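Car park charges: what the consultation asked, and what it left out

Vurncombe District Council has published its report on the car parks consultation, and the press release that came with it says residents have "helped shape a fair and balanced approach to parking". I have read the report twice, including the appendices, and I would like to know which part of it residents shaped.

For anyone who has managed to avoid the subject so far, the council wants to bring in daytime charges at four car parks that are free at the moment: Priory Lane, the Maltings, the one behind the library, and the little gravel one at Ginstead. The consultation closed in the spring. The cabinet takes the decision on 19th July, and if it goes the way the officers recommend, the machines go in over the autumn and charging starts in November. That is also when the shops are hoping for their Christmas trade, a coincidence that several traders pointed out in their replies and that the report deals with by saying the timing "will be kept under review".

The number you will hear quoted is 1,805. That is how many responses came in, and for a council consultation in this district it's a lot. The leader has mentioned it at every opportunity. What he hasn't mentioned is that the form had 13 questions, and none of them asked whether you wanted the charges. I went back and checked because I assumed I had missed it. You were asked how you travel into town, how long you usually stay, and whether you would rather pay by coin, card or phone. You were asked whether you agreed that "car parks should be well maintained". Most people did agree, and I should think so too. That answer now turns up on the second page of the report under the heading "Support for investment in parking".
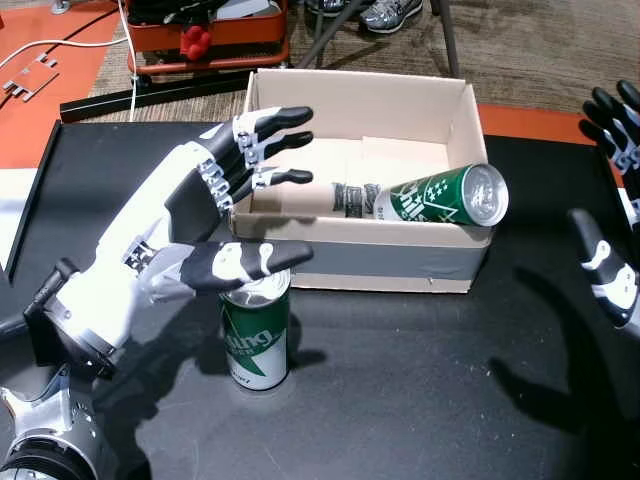 Robotic hand, drinks can and cardboard box.

The only place to say no was the box at the end marked "Any other comments". A great many people used it. The report sums up the whole lot in one paragraph, which says that "some respondents expressed concern about the principle of charging". I asked the council how many is some. The reply said the comments had been "grouped by theme" and that a count by theme was not held. So somebody read them all, sorted them into piles, and didn't notice how big the piles were.

Then there is the money. The council says the four car parks cost more to run than it can afford, and that people who never use them are paying for those who do. That's a fair argument and I don't dismiss it. Someone on the outlying estates who gets the bus in is paying towards the tarmac at the Maltings, and there's no law of nature that says parking has to be free. If the cabinet made that case openly, with the figures next to it, I might even be persuaded about one or two of the sites.

But the figures are not next to it. The report gives the running costs for all the council's car parks added together, including the two by the station that already charge and already make a surplus. You can't work out from it what the Ginstead one costs. I would be surprised if it were much. It has no lights, the surface is loose stone, and the last bit of maintenance I can remember was someone coming to straighten the sign. Under the proposal it gets a ticket machine, a new sign, a card reader that needs a phone signal (good luck), and regular visits from an enforcement officer who will have to drive out there. Will that car park bring in enough to pay for its own machine? The report says income has been "modelled across the estate as a whole".

The modelling was done by Farna, a consultancy the council has used before, most recently on the leisure centre opening hours. I have nothing against Farna. They may be very good. Their work is listed as a background paper, though, and when you ask for the background paper you're told it contains commercially sensitive information. I can see that a contractor's prices might be sensitive. It's harder to see why an estimate of how many people will stop parking in Vurncombe should be kept from the people of Vurncombe.

That estimate matters more than anything else in the document. If you charge for something, fewer people use it. Everybody accepts this, and the officers' report accepts it too, in a sentence saying that "an element of displacement is anticipated". Displacement means people parking in Orchard Street and Chapel Row and across the end of your drive. Residents in those streets asked what would be done about it. They have been told that if problems come up, the council will consult on a permit scheme, and permits, as the council's own website says, are charged for. So if you live in Orchard Street you may find yourself paying to park outside your house because other people are avoiding paying to park outside the library. Perhaps there is a plan to stop this happening. If so it isn't in the report.

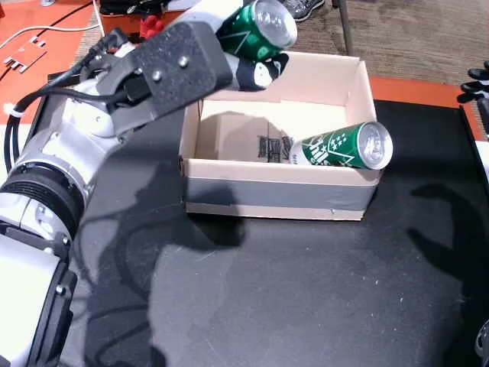 Black gripper and green can.

The equipment and enforcement contract would go to Mabaso, who run the machines at the station car parks now. The recommendation is to extend the existing arrangement, so there would be no fresh tender. The reason given is that it saves time and keeps all the machines the same. Both things are probably true. They would be true of any extension of any contract ever let, and they don't tell you whether the price is a good one. When the scrutiny panel looked at this, one member asked if the firm's pay depended in any way on the number of penalty notices. The officer said she would come back with a written answer. As I write it hasn't appeared with the panel's papers. I hope it will be a plain no, and if it is I'll print it here with pleasure.

To be fair to the cabinet, there have been changes since the first draft. There will now be a free first half hour at the library site, and Blue Badge holders won't be charged at any of the four. Sunday mornings have been taken out as well, after the churches wrote in. These are real improvements and the people who pushed for them deserve some credit. I would only point out that the free half hour doesn't apply at Priory Lane, the one nearest the surgery, where being in and out in half an hour would be a fine thing in itself. Patients were told that the surgery "may wish to explore arrangements" with the council. The practice manager tells me she has heard from nobody about any arrangements, and wouldn't know what there was to explore.

The tariff itself has moved about. The consultation leaflet gave Option 1 and Option 2, with Option 1 being a lower charge over longer hours and Option 2 a higher charge that stopped earlier in the afternoon. Option 2 was slightly preferred. What is going to cabinet has the charge from Option 2 and the hours from Option 1. It is described as "a blended option reflecting the range of views". I've looked hard for the person whose view was that they would like to pay more and for longer. They may be in the comments box, of course, and we've been through that.
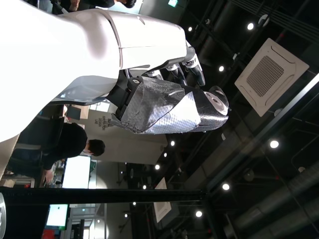
Ita Ní Bhriain

A few readers have asked what can be done at this stage, and the answer is a bit but not a lot. The cabinet meeting is open to the public and questions can be put in writing beforehand. They have to reach the democratic services office by noon, two clear working days ahead, and they have to be actual questions, so if yours is a speech with a question mark at the end it will be sent back. You get one follow-up on the day. Keep it short and ask for a figure if you can, as it's much harder to reply to a request for a figure with a paragraph about priorities.

If I could choose what people asked, I'd want somebody to get the running cost of each car park on its own, and somebody else to get the expected income for each on the same basis. A third person might ask how far usage would have to fall before the council thought again. "Kept under review" has appeared in a good many Vurncombe reports over the years. The review of the garden waste charge was going to happen after the first full year, and if it did then it was done very quietly.

Even if the cabinet agrees the lot, the decision can be called in. That needs the signatures of enough councillors from outside the cabinet, and it sends the matter back to scrutiny before anything is signed. Both of the Ginstead members have said they are unhappy. Neither has said they would sign. If you live out that way you might ask them, and their surgery is held in the village hall on the first Saturday of the month, so I'm told, though the poster on the door has been blank where the time should be for as long as I've been looking at it.

The traders' group is collecting its own count of cars at the Maltings, on the grounds that there should be a record of what the place was like before the machines went in. They have about half the sessions covered and need people for the early afternoons. You sit on the bench by the bottle bank with a clipboard. Names to the ironmonger's, please, or leave a note at the library desk.

Written questions should go to democratic services at the council offices, marked for cabinet. The full report is on the council website under Meetings, then Cabinet, then Agenda Pack, and the part about parking starts well after the part about the crematorium roof.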